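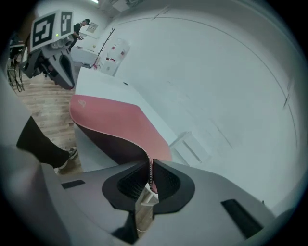 Slide 1: title slide, red and white mat.

What children drink, and when
Notes for the parents' evening talk, Lirnwood, 28th April
Speaker: Afroza Talukder

Leave slide 1 up while people find seats. Start on time even if the back rows are still filling. Check the microphone reaches the side doors.

Opening

Good evening. My name is Afroza Talukder and I work in child nutrition at the Relleck clinic. I spend most of my week with families who want help with food, and in nearly every first appointment we get to drinks before we get to dinner.

Tonight is about what children drink between getting up and going to bed. I will talk for half an hour and then take questions. I am not going to cover babies under one, because the advice for them is separate and your health visitor is the right person for it. If your child has kidney trouble, diabetes or any condition where a doctor has told you how much they should drink, follow that and treat the rest of this as background.

Slide 2: A school day in drinks

Go through the day slowly. Ask for hands at the first one: whose child had something to drink before leaving the house this morning? Wait for hands. Don't comment on how many.

Breakfast. A lot of children leave with a few mouthfuls of milk from the bottom of a cereal bowl. That counts, but it is small.

Morning break. Twenty minutes, most of it spent running. Many go past the water tap altogether.

Lunch. Usually the biggest drink of the day, often juice or squash because that is what is in the bag.

Afternoon. Long gap. Teachers tell us this is when they hear about headaches, and thirst is one of the things worth checking.

Home time. They come in very thirsty and drink whatever is nearest. If the nearest thing is a fizzy drink, that is what goes down, and quickly.

The point to make here: the total over the day may be fine. It is badly spread, and the thirstiest moment comes when the sweet drinks are easiest to reach.

Slide 3: Water and milk

Plain water and plain milk are the two everyday drinks. Both are kind to teeth. Milk also brings calcium and protein, and children who are poor eaters often do well with a cup at breakfast and another later on.

Someone always asks about semi-skimmed. From the age of 2, a child who is eating and growing well can move to semi-skimmed. Before that, whole milk. If you use a plant drink, look for unsweetened, with added calcium, and talk to someone before making it the main drink for a small child. Rice drinks are not suitable for under-fives.

Too much milk is a problem as well. I see toddlers who fill up on it all day and then have no room for meals. Parents worry about the eating and the answer is in the cup. Cut the milk back a little at a time and offer it after food.

Slide 4: Juice, smoothies and squash

Expect some pushback on this slide. Keep it calm.

Fruit juice has vitamins in it. It also has a good deal of sugar, which has been freed from the fruit by squeezing, and it is acidic. The usual guidance is one small glass a day, 150 ml, and to have it with a meal. Smoothies go in the same allowance. A large carton may hold more than that, so read the side of it.

Squash: look for no added sugar and make it weak. It can still be acidic, so keep it to mealtimes if you can. Sipping it through the day means the teeth never get a rest.

Fizzy drinks: best kept for now and then. The diet ones have no sugar but the acid is still there.

Energy drinks: not for children. Say this plainly and move on. If a parent of an older child wants to talk about it, offer to speak afterwards.

Slide 5: What happened at Bindville

This is the case from our own area. Rhea Catacutan runs the kitchen at Bindville school, which has 900 pupils, and she has let me share what they did.

In January they moved the water jugs. That was the first change and for a while it was the only one. The jugs had been on a table by the exit, where children saw them on the way out. Rhea put them on the dining tables before each sitting, with cups already out. She also stopped putting juice cartons beside the till.

Staff were unsure about the spills. There were spills, mostly in the first fortnight. Cloths now go out with the jugs and the older pupils wipe their own tables.

She did not measure anything in a way I could show you on a graph, and I don't want to claim more than she does. What she reports is that the kitchen refills the jugs during each sitting, where before they often went back nearly full. Some children still bring juice. Nobody takes it off them.

If asked about cost: jugs and cups were already in the cupboard. The extra work is in the washing up.

Slide 6: At home

Keep this practical. These are things families have told me they were able to keep going.

Put a jug of water on the table at every meal, and pour for everyone, adults too. Children drink what is in front of them and they copy.

Have a cup by the sink that your child can reach. A low shelf or a step is enough.

Give a drink at the door when they get in from school, before the snack. Have it poured.

Send a bottle your child can open. I have met plenty of five-year-olds with a handsome bottle and a lid they could not manage. Try it with them at the weekend. Wash it every day, lid and straw as well, with hot soapy water and a small brush. A bottle that smells won't get used.

If your child says water is boring, try it colder, or with slices of cucumber or orange. Some like ice. Some only like it from one particular cup, and that is fine.

Slide 7: Changing from sweet drinks

Go gently. If a child has strong squash all day, going straight to water usually ends in a row. Add a bit more water to the squash every few days. After 2 weeks it will be much weaker and most children will have stopped mentioning it. Then pick one time of day to make water only. Mid-morning is a good one, as they are often busy.

Tell grandparents and childminders what you are doing. Don't make it a lecture. Ask them to have a jug out.

Don't use a fizzy drink as the prize for drinking water. It tells the child which one is the good one.

If it slips over a holiday, start again at the stage you had reached.

Slide 8: Signs to look for

Dark, strong-smelling wee. Pale straw colour is what we want. Hard poo or tummy ache from constipation, where drinks and fibre both matter. Dry lips. Being tired and cross late in the afternoon, though there are many other reasons for that one.

The other direction matters too. A child who is suddenly very thirsty all the time, passing a lot of water, losing weight or unusually tired needs to be seen by a doctor the same day. Read this line out in full and pause after it.

Hot days and sport: more drinks, offered before they ask. Water is enough for ordinary PE and a Saturday match. Sports drinks are sold hard to parents and children rarely need them.

Questions likely to come up

Straws: may help a little with teeth for sweet drinks. Not a reason to have more of them.

Flavoured water: read the label, some have sugar.

Tea: weak and milky is not a disaster for an older child, but tea with meals makes it harder to take up iron. Keep it between meals. No tea for toddlers.

Drinks at bedtime: water or plain milk, then brush teeth. After brushing, water only.

Bed-wetting: don't cut drinks back across the day. Spread them out and ease off in the last hour. Refer on if parents are worried.

Close

Leaflets are on the side table, please take one for anyone who could not come. Thank Rhea if she is in the room. The clinic number is on the last slide, leave it up while people go out.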